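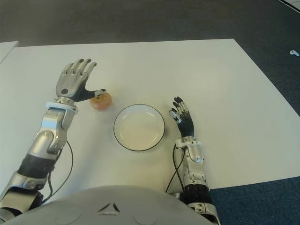

In March I must give a list to the person who signs for money, and on this list there should be everything our two-armed robot needs for the next year. I have never made such a list before. My first version had only big things: a second pair of hands, a new computer, a service contract. Then I looked again at our table work, with a small fruit and a white plate with a thin black line on the rim, and I understood that I forgot all the cheap things. A plate is a cost too. So are the cables which hang from both wrists and lie on the table near the arms.

So I started again, from the small side. Fruit and eggs I put on one line, called "food", and I gave it its own budget for every month. It is a small sum, but before this I paid it from my pocket and lost the receipts.
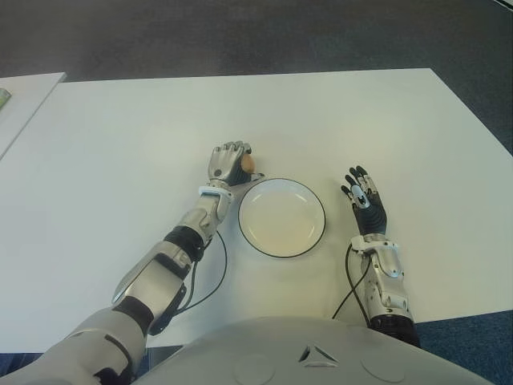
For the cables I asked two shops, Grisgate and Pedbridge. Grisgate sells them only in packs of 6, Pedbridge sells single ones but the delivery takes 4 weeks. I decided for the pack. If a cable breaks, the robot stands still, and I do not want to wait one month for a part that fits in an envelope.

The hands were the difficult question. I wanted to write a full spare pair – it is comfortable to know they are in the cupboard. But the offer from Skirden for one spare hand, with the wrist parts, was $3,552, and this is without tax. Two of them would eat the money for everything else. 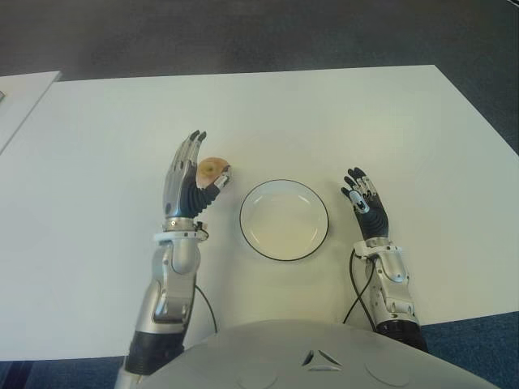 I wrote down one hand, the left, and a set of fingertips for both sides. The service contract I moved to the second page, with 3 dates when we can still decide for it. Maybe this is a mistake, I am not sure. A contract looks expensive until the day you need it.

One more point is training time. I counted no hours for people in my first version, as if the work at the table is free. Now there is a line for it, and it is the longest line on the page.

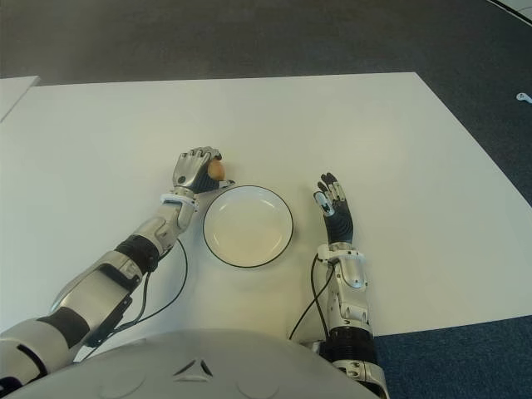

Yu wrote to me after reading the draft that I should ask Skirden for the price of repair before I buy any spare hand, as a repaired one could be enough for table work. I have sent the question this morning and the line for the hand is now marked in yellow until they answer.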